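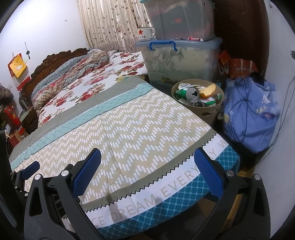 Hilo para quien, como yo, tiene más mantas que camas. Este noviembre me he propuesto arreglar de una vez la ropa de cama de toda la casa, y lo voy contando por aquí a ratos. Empiezo por la que más guerra me da, la de franjas en diagonal: beige en el centro con su zigzag de rectangulitos blancos, verde menta por un lado, borde azul verdoso por el otro y unas letras grises enormes donde se lee "DREAM EVERY". Le quedan marcas de doblez y unas arrugas suaves por el medio, y yo plancharla no la pienso planchar, aviso.

Lo de las franjas tiene su gracia para doblar, eh. Con una tela lisa vas a ojo y siempre te sale torcida, pero con las diagonales te engañas todavía más porque la vista se te va detrás de la raya. Yo ahora me olvido del dibujo y busco las esquinas con los dedos. Esquina con esquina, estirar, y luego ya miro si ha quedado bonito.

Mi método, que no es ningún secreto: primero a lo largo, luego otra vez a lo largo, y después en tres partes hacia el centro. Sale un paquete que se queda de pie en el cajón. Si lo hago en cuatro me queda muy gordo y el cajón no cierra (lo cierro con la rodilla, pero no es plan).

La sábana de las rosas rojas se queda puesta en la cama, esa ni me la toquéis. Ya sé que es muy de casa de abuela, con sus hojas verdosas y todo, pero con el cabecero de madera oscura tallada queda que ni pintada. Me habéis dicho mil veces que ponga algo blanco liso y mil veces os he dicho que no jajaja

La colcha es otro cantar. No hay cajón que la aguante, así que vive hecha un rebujo a lo largo de la cabecera y por la noche se tira de ella hacia abajo y listo. He probado a doblarla a los pies y acaba en el suelo antes de las tres de la mañana.

Para guardar lo que no uso pedí 3 fundas de las de Skotarer, las de 40 de alto. Entran dos mantas finas o una gorda, no le pidáis más. La cremallera va un poco dura al principio, le pasé una vela por los dientes y mano de santo.

También miré las cajas de Gretance, que son monísimas, pero 161 euros el juego me parece una locura para meter sábanas debajo de una cama. Con eso me compro más sábanas, que es justo lo que no tengo que hacer.

Pregunta seria: ¿guardáis los juegos juntos, con la funda de almohada por dentro, o cada cosa por su lado? Yo los metía por separado y cada domingo era una excavación. Ahora va todo dentro de su propia almohada, como un sobre, y encuentro las cosas a la primera.

Me falta el armario del pasillo, que es donde van a morir las toallas. Sigo mañana si no me enredo con otra cosa.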